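Section 3: Checking who is behind a property sale

Applies to: Kolby records desk, reader edition, revised Oct 24, 2023

Read Section 2 first if you haven't set up your search folder. Everything below assumes you have a deed in hand, or at least a parcel number, and that you want to know whether the buyer named on it is the person who paid. Most of the time you will not get a full answer. The steps are still worth doing, mainly because they stop you from repeating somebody else's guess.

3.1 Before you start

You will need the parcel number, a notebook or spreadsheet, and access to the county recorder's site. Paid lookup services promise "instant ownership." Treat that as advertising. In our tests the Lundetti search returned the name of a shell company, then the name of the lawyer who filed its papers, and called the lawyer the owner.

Caution: A registered agent is not an owner. Neither is a filing clerk, a law firm, or whoever signed for a company. Do not write that a person "bought" a property because the name is on a form.

3.2 Pulling the sale record

1. Open the county recorder's search page and enter the parcel number. Do not search by street address. Large properties often have more than one, and gate addresses are notorious for leading nowhere.

2. Download every deed listed, including the ones marked "corrective." Clerks use that label for spelling fixes. Sellers sometimes use it for other things.

3. Write down the recording date and the signing date separately. A gap between them proves nothing by itself, whatever you may have read.

4. Find the stated price. If the deed says "ten dollars and other good and valuable consideration," that is standard wording and no scandal. Look for the transfer tax instead and work backward with the rate in force in that county on the date of recording.

5. Save the file under the parcel number and document number. The Kolby folder tool will offer to rename it for you. Decline. It drops the document number when the name gets long, a bug reported in April and described ever since as "under review."

Note: Transfer tax can be zero for lawful reasons, such as a gift or a transfer between related companies. Record the exemption that was claimed and leave the adjectives out.

3.3 Tracing the company

1. Search the state business registry for the buyer exactly as written on the deed. "Asgate Holdings" and "Asgate Holding" may be two different companies, and one comma can matter.

2. Note the formation date. A company formed the week before a purchase is ordinary practice among rich buyers and among crooked ones, so it won't tell you which you have.

3. Check the mailing address against other filings. In the Asgate example file that comes with this guide, one suite is listed for 949 companies. That makes it a mail drop. It does not make them business partners.

4. Look for a mortgage. If a lender is named, the loan papers may carry a signature missing from the deed. If there is no mortgage, write "no recorded mortgage." Do not write "cash." You can't see the money from here.

5. Run the same search in the state where the company was formed. Some registries show officers, some show almost nothing, and a few charge a fee to show you almost nothing. 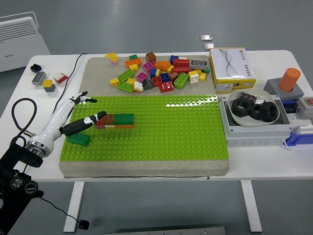
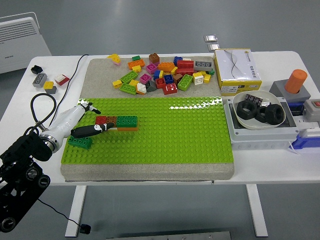
Figures 3-1 and 3-2. Stacked bricks on a green studded baseplate.

3.4 Weighing what you found

Sort each item under one of these headings. If an item won't fit, it is probably an opinion.

Recorded: it appears in a public document that you have downloaded and read yourself.

Claimed: somebody said it, in print or under oath. Write down who and when.

Inferred: you worked it out. Show the working.

The third heading fills up fastest. Jannik Stöcker, who wrote the first version of this section, kept a file on the Kramer parcel for 700 days and ended with one recorded fact that the newspapers didn't already have. The seller's profit was real and it was large. The popular account said the price was a disguised payment to a candidate. He found no document to support it and none to rule it out, and he said so in his notes — a less exciting result than the one on television, but it has needed no corrections.

Caution: Watch for circular sourcing. If three articles say the same thing, open all of them and see who they cite. In the Kramer file every road led back to a single guest on a single talk show.

3.5 Comparing prices

1. Pull sales of similar properties from the same county and the same year. Using a later year will make almost any earlier sale look like a bargain.

2. Use recorded prices only. Asking prices are wishes.

3. Compare the assessed value if you like, but don't lean on it. Assessors are often well behind the market, and owners with good lawyers keep it that way.

4. If the sale still looks far too high, list the dull explanations first: extra parcels included, furniture included, a buyer in a divorce, a buyer with bad judgment. Cross each one out only when a document lets you.

Note: The price comparison screen in Kolby shows a red "ALERT" banner on unusual sales. We asked what sets it off and were told the method is proprietary. Until someone explains it, do not quote the banner as evidence.

3.6 If a search comes back empty

Try the seller's name in place of the buyer's. Try the document number without its leading zeros. If the site times out, wait and repeat the search, as a timed-out page on some county systems looks exactly like a page with no results.

If it is still empty, call the recorder's office and ask whether older books have been scanned. Get the name of the office you spoke to and the date of the call. "Not found online" is the most you may write until you hear back.

Continue to Section 4, Campaign finance filings, only after every item in your folder has a heading from 3.4.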